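Plidstead hall to collect chopsticks over summer

28 December 2025

Used chopsticks will be accepted at the Plidstead community hall from next week, after a trial in July brought in 2,825 pairs from homes and takeaway shops in the district.

The collection is run by Stevwood, a small workshop on Sukow Road that presses the sticks into chopping boards and shelf brackets. Organiser Evaristo Pace said the trial had gone better than he expected, although a lot of time was spent sorting.

"People dropped off everything in one bag," Mr Pace said. "We had forks, skewers, soy sauce packets. This time we're asking for chopsticks only, rinsed and dried at home."

Bamboo and plain timber pairs go to the press. Plastic, metal and lacquered chopsticks can't be used in the boards, but pairs in good condition will be set aside for the hall kitchen, which is short of cutlery for its monthly lunches.
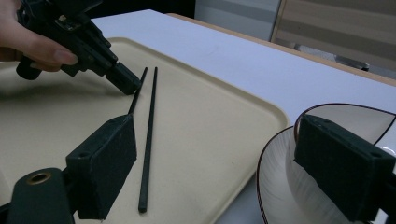

The hall kitchen seats 70 and has had to borrow from the Fabbri Street bowling club for its last 3 lunches. Mr Pace said he hoped to have 30 more matching pairs on the shelf before the next one. Odd sticks will be matched by length and colour where possible.

Sorting will be done at the hall in the mornings, and anyone who wants to lend a hand can turn up without booking. Trays and gloves are supplied. Children are welcome with an adult.

The drop-off tub will be inside the front door, next to the noticeboard, and can be used whenever the hall is open. Cafes and restaurants with larger amounts are asked to ring Stevwood first so a pick-up can be organised. Paper sleeves should be taken off and put in the household recycling bin.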